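Give the Kitchen Table Back

I want to make a case for the big table. I mean the long one, the kind you have to turn sideways and swear at to get through a front door, the kind that leaves you shuffling past with your hip against the wall for as long as you own it. I love these tables beyond all reason and I think more homes should have one, even small homes, even homes where it means giving up the couch.

I grew up at one. My grandmother's table took up most of the room it stood in, and everything that mattered in our family got done on it. Bread was rolled out at one end while my uncle took a radio apart at the other. My homework had oil on it. When somebody died, people sat there until it got light, and when somebody got married the same people sat there again, in better clothes. I don't remember a single picture that hung on her walls, but I could draw you the burn mark next to my chair.

Then I moved out and, like most people my age, ate on the couch for years with a plate on my knees. I didn't think I was missing anything. Meals got quicker. Mail piled up on the counter, and friends came over to watch something, which is a nice way to spend an evening but does mean you all face the same direction.

What changed my mind was a dinner at Azra Shehu's place one March. Azra lives in 2 rooms over a bakery, and one of them is a table. I'm hardly exaggerating! There is a stove along the back wall, a shelf, a window, and then a slab of wood with chairs crammed in wherever they'll go. We sat down at six and I left after one in the morning. At some point the plates were pushed to the middle and Sebastião Vieira was drawing a floor plan on the back of an envelope, and across from him two people were mending a coat, and there was a kid asleep with her cheek right on the wood. All of that fit. Try it with a coffee table.

I bought mine used a month later from a shop called Lorko that was clearing out its back room. It cost me 100 dollars and a very sore shoulder. Jasmina Radulović helped me carry it up 3 flights, and we had to take the legs off on the second landing while a neighbor waited to get by with her groceries (she was very gracious about it, and she has since eaten at it many times). It's scratched. One corner is darker than the others. I have never once wished it were smaller.

People tell me they don't have the space, and I believe them, rents being what they are. But I'd gently ask what the space is being used for now. A lot of us are keeping a whole room ready for a kind of sitting we mostly do alone. A table works all day long. I write on mine in the morning, fold laundry on it at noon, and by evening it has garlic on it. I do my taxes there too, and I can't say the table makes that fun, but it does let me spread every last receipt out where I can see it.

The other objection I hear is about mess. A big surface collects stuff, this is true, and mine spends half its life under library books and seed packets. I've come to like that. You can see what a household is busy with by looking at its table. Vesela Todorova, who taught me most of what I know about cooking beans, leaves her projects out for weeks and simply moves them down a foot when it's time to eat – the soup goes next to the sewing machine and life goes on. She has owned that table for 40 years and there's glue on it from every one of her children's school plays.

I'd go further and say wood. Glass shows every fingerprint and makes a horrible noise when you set down a fork. Wood takes a beating, and it feels good under your forearms in winter. You can sand out the worst of it, or leave it alone. A warm orange-brown top with some grain to it will make even a bare room look like somebody is about to come in and sit down.

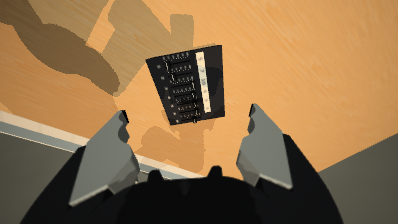
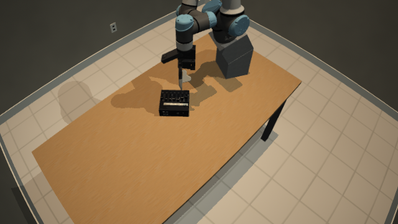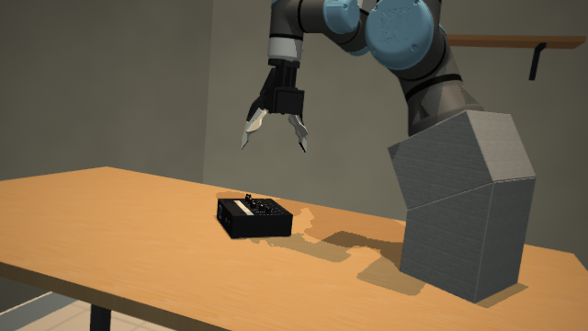
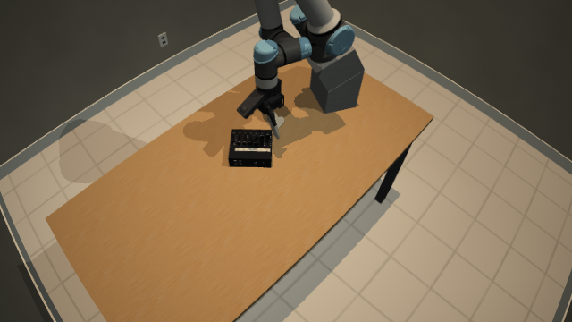

A wooden tabletop with something small and black left out on it.

So if you're moving this year, or just tired of your couch, measure the room and then go look at the tables you've been telling yourself are too long. Check the secondhand places first. Bring a friend with a strong back and a tape measure, and ask whether the legs come off. Then put it in the middle of everything, pull up whatever chairs you own, and invite people over before you've found a tablecloth. Mine still doesn't have one, and dinner is at seven.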